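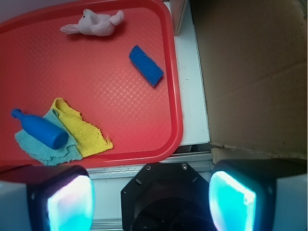
3.2 Demonstration collection

Demonstrations were gathered by teleoperation on the Koltwood bench, with one operator at the controls and a second person resetting the workspace between episodes. Each episode begins from a fixed home pose and ends when the operator releases the control handle. The released corpus, which we refer to as Cluralo, contains 2000 episodes. A further 700 were recorded under an earlier version of the controller and are used only for pretraining the visual encoder, as their action labels were logged with a different delay.

Objects were drawn from a pool of 23 household items and toys. The pool was chosen to mix rigid bodies with compliant ones, and to include several items that share a colour while differing in shape and stiffness. A plastic bottle and a sponge may both be blue, for instance, and a policy that keys on hue alone will tend to apply the same closing width to each. Cloths were placed with whatever folds they took on being dropped, and rigid items were allowed to rest on top of them. We did not separate overlapping items before an episode began. Early trials with a tidy layout produced policies that failed as soon as two objects touched.

Instructions were written before the layout was made, so that the operator could not favour whichever object lay in the easiest position. Each instruction names one target and one destination. Where the target was partly covered, the operator was free to move the covering item first, and that motion was kept in the episode as part of the demonstration. Episodes in which the wrong object was lifted were also kept, but flagged, and they are excluded from the behaviour cloning loss described in Section 4.

3.3 Wrist view and grasp labelling

Observations come from a wrist camera and from joint encoders. The wrist camera is mounted so that both fingers remain in view near the lower corners of the picture, which gives the policy a direct visual reading of aperture. The cost of this placement is that a large object, once grasped, hides much of the workspace behind it.

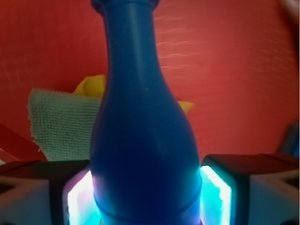
Figure 3. Wrist view with a blue bowling pin between the fingers. The pin fills the centre of the view from top to bottom, leaving parts of a green and a yellow cloth visible behind it against a red background.

Occlusion of this kind has two consequences for labelling. First, the destination may be out of sight during transport, and a policy conditioned on the current observation alone has no means of recovering it. We therefore supply a short history of 40 observations, subsampled so that at least one precedes the closing of the fingers. Second, light from the finger pads falls on the held object and shifts its apparent colour. A blue surface close to the pads can take on a violet or cyan cast. We tried correcting for this with a per-channel gain and found that the correction introduced larger errors on cloth than it removed on plastic — it was dropped, and the raw values are used throughout.

Grasp onset was labelled from finger width and motor current, then checked by eye. The automatic label is reliable for rigid items, where the current rises sharply on contact. For the sponge and the plush toys the rise is gradual, and the threshold was crossed late or not at all. These episodes were relabelled by hand using the Flirari annotation tool, with the onset placed at the first observation in which both fingers visibly deform the object. Cloth was handled separately. A cloth can be pinched by a single fold with little change in current, and we found no threshold that worked across fabrics, so every cloth episode was labelled manually.

Two annotators worked independently on the manual portion. Disagreements were settled by taking the earlier of the two labels, on the reasoning that an early onset gives the policy a slightly longer closing phase, whereas a late one teaches it to lift before the grasp is secure. The same rule was applied to the release label, with the later of the two taken instead.

The train and test split was made by layout, so that all episodes recorded from a given initial arrangement fall on the same side. Splitting by episode, as was done in our earlier Moldovan set, let near-identical starting views appear in both halves and inflated the reported success rate.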